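Ticket 346: Intermittent loss of button input on portable control panels
Service: Luvora Equipment Loans, Pomare Learning Centre
Status: Resolved, monitoring until end of July
Priority: Medium

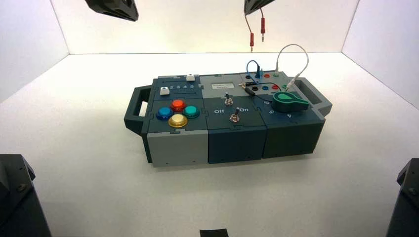 Summary of fault

Borrowers at the Pomare branch reported that button presses were being missed during group sessions. The Skitex scheduling software showed the panel as connected throughout, and no error was displayed to the borrower. The fault was reported for one unit at first and then for a second unit of the same model. Both have the four coloured push buttons on the left section and a carrying handle at each end.

Environment

Host software: Skitex, current branch licence
Connection: USB through the shared hub in the training room
Network: Brukuvar managed service
Units on the loan register at this branch: 16

Log

Tuesday, 9:15 am. Ticket opened by the front desk. Borrower advised that the red and yellow buttons responded only on the second or third press. Unit withdrawn from loan and a replacement issued.

Tuesday, 10:40 am. Unit connected directly to the service bench computer. Button test run for 125 presses on each colour. No missed presses recorded. Fault not reproduced.

Tuesday, 1:30 pm. Replacement unit reported with the same symptoms. Bookings for the afternoon session were moved to the second training room, where both units performed normally. Attention turned to the hub.

Tuesday, 2:20 pm. Hub inspected. Power adapter found to be a lower-rated model than the one listed on the asset record. The asset record was last amended when the room was refitted. The date of the substitution could not be established.

Tuesday, 3:05 pm. Correct adapter fitted from branch stores. Button test repeated through the hub with all ports in use. One missed press recorded on blue.

Tuesday, 3:45 pm. Power saving for USB devices found to be enabled on the host computer, contrary to the standard build. Setting disabled and computer restarted. Test repeated twice with no missed presses.

Cause

Insufficient power at the shared hub, together with a power saving setting that had been restored by a recent system update.

Action required

Branches using a shared hub are asked to check the adapter rating against the asset record and to confirm that USB power saving is disabled. Units should be labelled with their register number before they are returned to the loan shelf. Where the fault recurs, connect the unit directly to the computer for 15 minutes and record the result in a new ticket, quoting this one.

Brukuvar has been asked to include the power setting in its monthly build check. A reply is pending.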